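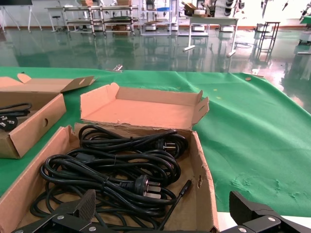 **Sorting power cords in the shop – box per type or one big box?**

**jiangfan_88** – 31 January 2025

We have way too many black power cords. They live in open cardboard boxes on the green cloth table and every time someone needs one its a fishing trip. Want to set a rule before the move to the Wiscombe building. One box for everything, or split by type? The boxes are fine, no budget for bins. Also do you coil loose or tie?

**trorberg_tech**

Split. Always split. Even if it's only 2 boxes – long ones in one, short ones in the other. And tie them, loose loops turn into a nest the first time somebody yanks a plug out.

**cordpile**

Disagree. Splitting looks great for a week, then people toss things in whichever box is closer. One box, deep, lid open. Dig for ten seconds, done.

**trorberg_tech**

ten seconds, sure. we timed it at Trorberg in December, the 10 footers at the bottom took forever

**solder_and_tea**

Both of you are skipping the real step, which is culling. Half of any cord box is junk. Bent prongs, nicked jackets, connectors that fit nothing you own. Empty one box all the way, check each cord, only good ones go back.

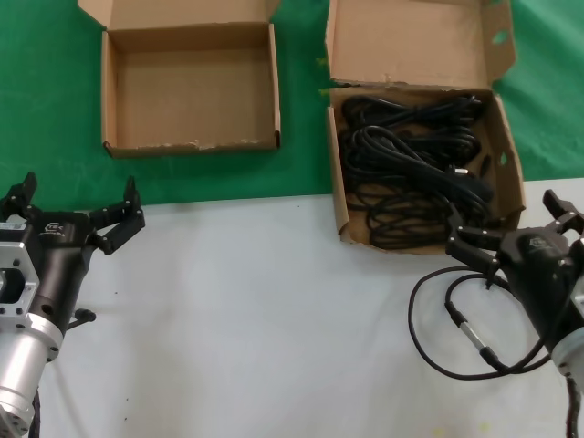 **jiangfan_88**

What's the quickest way to check a cord before it goes back in?

**solder_and_tea**

Run it thru your hand end to end, feeling for cuts or flat spots, then look at the prongs and wiggle the plug where the cable goes in. Anything loose or cracked there goes in the scrap pile. Don't tape it and put it back.

**cordpile**

ok the culling I agree with. Still one box after tho

**welex_refugee**

Used to do this at Welex. Store room had 2774 cords on the sheet, recount came up 921 short. Mostly they were in people's desks. So whatever you pick, write the type on the box, big marker, on the lid flap AND the front. Flap gets folded in and then you can't read it.

**trorberg_tech**

label yes. Also check the box itself. Cords are heavier than they look and the hand holes rip first. If a wall is torn get a new box before you carry it anywhere

**jiangfan_88**

Good point, one of ours has a small hole in the side wall. Was going to ignore it.

**cordpile**

put packing tape on the inside and outside, it'll hold for a move. No need for a new box

**trorberg_tech**

it'll hold until the stairs

**solder_and_tea**

Velcro ties if you can get them, twist ties if not. No zip ties, somebody always cuts the cord trying to get them off. Over-under coil, plug end on the outside so you can see what it is.

**jiangfan_88**

Ok going with: cull first, split in two, velcro, label both spots. Taping the hole for now, sorry trorberg. Does the over-under thing matter for short cords?

**solder_and_tea**

Under 3 feet just fold it in half and tie. Life's short

**cordpile**

post again in a month and tell me they're still sorted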